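Tidying and packing hands wanted, Barside (part time, January start)

We are after two people, maybe three, to help us get the show rooms at Prurley straight and keep them that way. Small firm, small rooms, too much stuff. Shelves to clear, paper and bags to sort, trays to fill and empty, little ornaments to go back where they came from. Not heavy work but you are up and down off the floor a lot so decent knees please.

Hours: 12 a week, mornings, 9 till about 1. Pay is £13 an hour, paid monthly, travel from Inddale covered if you keep your tickets.

What you'd be doing, most days:
Paper off the floor and out of the trays, flat sheets in one pile, scrunched ones in the recycling.
Plastic bags folded if they're clean, binned if not.
Shelving wiped down, wet wipes live on the shelf, please put them back!!
Vase stays on top of the low grey unit. Flowers facing out.
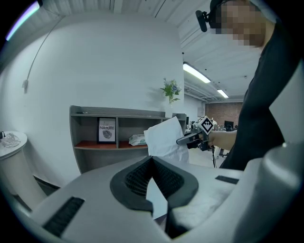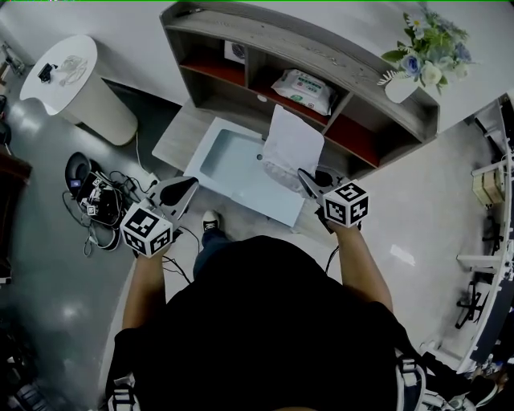

No experience needed. Shop work, cleaning, school kitchens, looking after your nan's house, all counts. We'd rather have someone steady then someone fast. You do need to be over 18 and able to follow a written list, it changes most weeks and is pinned up by the door.

Tea and coffee there, bring your own lunch. Soft shoes. Parking is hopeless, the 49 bus stops outside, or there's a bike rack round the back (lock needed).

Trial morning first, paid, same rate. After that a 13 week contract with a chance of more once the Şimşekoğlu rooms open upstairs. Can't promise it yet.

To apply: a few lines on yourself and which mornings you can't do. No CV neccessary. Drop it in at the Prurley desk, Unit 361, Barside, or put it through the letterbox if we're shut. Mark it TIDYING. Phone number on it please, last time half of them had none and we couldn't ring anyone back.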